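Slow Hands Make Good Teachers
March 8, 2023

I've been driving robot arms for a living long enough to have opinions about it, and my main one is that we rush. We sit down at the console, we want the clean run, we want it fast, and then we act surprised when the machine learns to be fast and sloppy. Sewing is where I learned this, and I mean sewing tissue, with a curved needle and a thread so thin I still lose track of it.

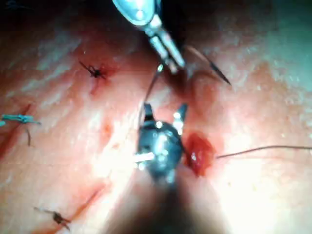
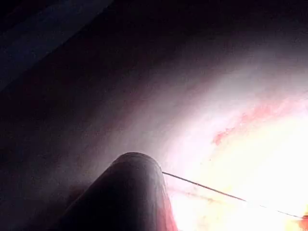

So can a robot learn to stitch just by being driven through it a bunch of times?

Up to a point, and the point comes sooner than most people would guess. If the needle goes in where it always goes in and the thread hangs the way it always hangs, a system trained on a pile of demonstrations can follow along pretty nicely. Move things over a little, let the thread curl the other way, and it starts doing a very confident impression of sewing with no stitch at the end of it.

I don't say that to be gloomy! I love this work. I've been at Verero since a cold December when the heat in the lab was out and I drove the arms in a ski hat, and I've never once wanted my old desk job back. But I do think we've got a habit of treating demonstrations like firewood. Stack up enough and you'll be warm. We had a batch last year of 154 runs, all of a single stitch, and everybody was very pleased with the number. I was too (I'd done most of them). Then we sat down and watched them, really watched them, and I threw out 43 of my own. Some had me fishing around for the thread. In some I'd bumped the needle, caught it, and carried on as if I'd meant to. A person watching would know to ignore that part. The robot has no idea. As far as it can tell, the bump is step three.

The thing is, I wouldn't throw out all of those now. This is where I part ways with a few people I respect a lot. There's a school of thought, and the folks over at Nireck are pretty firm on it, that you only keep the perfect runs. Good needle angle, good pull, good knot, done. And I get it, I really do, it makes for tidy training data and a great demo reel. But who is the robot supposed to learn from when the needle slips in the jaws? If all it has ever seen is a needle that never slips, then the first slip is a brand new planet.

What I want is the mess done on purpose. Start a run with the needle held wrong and show the fix. Let the thread snag, stop, back up, free it, go again. Do it slowly and do it the same sensible way each time, and for heaven's sake label it, so there's a difference on file between "I fumbled" and "I'm showing you what to do about a fumble." We tried 25 of these on what we call the Tsang project, and I thought they were worth more than all the pretty ones put together. That's my opinion and I can't hand you a chart for it. I can tell you the arms looked less lost afterward.

The other thing I'd fight for is rest. I know, I know, it sounds like a labor pamphlet. But remote driving is odd work on the body. You're sitting still, your wrists are doing tiny things, and your eyes are glued to a view that might be mostly glare on one side and mostly dark on the other. You can't feel the pull on the thread with our setup, so you're guessing at it from how the tissue moves. By my tenth run or so I start to get grabby. By my twentieth I'm yanking. Every one of those yanks goes straight into the pile with my best work, looking exactly as official. I stop at 12 in a sitting now, and I've been told this is bad for throughput, and I've said fine.

And then there's whose hands we use. At Deltent, where I spent a few months on loan, they rotated drivers so that no one person's style took over, and at first this made me grumpy. I'm proud of my style! But I came around about halfway. Two drivers can both be good and still do a stitch in two different ways, one scooping wide, the other going in steep and turning late, and if you pour both into the same pot you can get a robot that starts one way and finishes the other. I'd take a couple of people who've agreed on a method over a whole crowd of experts doing their own thing. Argue about the method first, out loud, with a practice pad on the table, and then go drive.

People outside the field ask me if it bothers me, teaching the thing that might do my job. It doesn't, much. What bothers me is teaching it badly. I can live with being replaced by something that sews well. Being replaced by something that has my bad habits from a late session in December, and does them all day long without getting tired, would really get under my skin.

Anyway, I've got runs to relabel, and there's one in there where I'm pretty sure I sneezed.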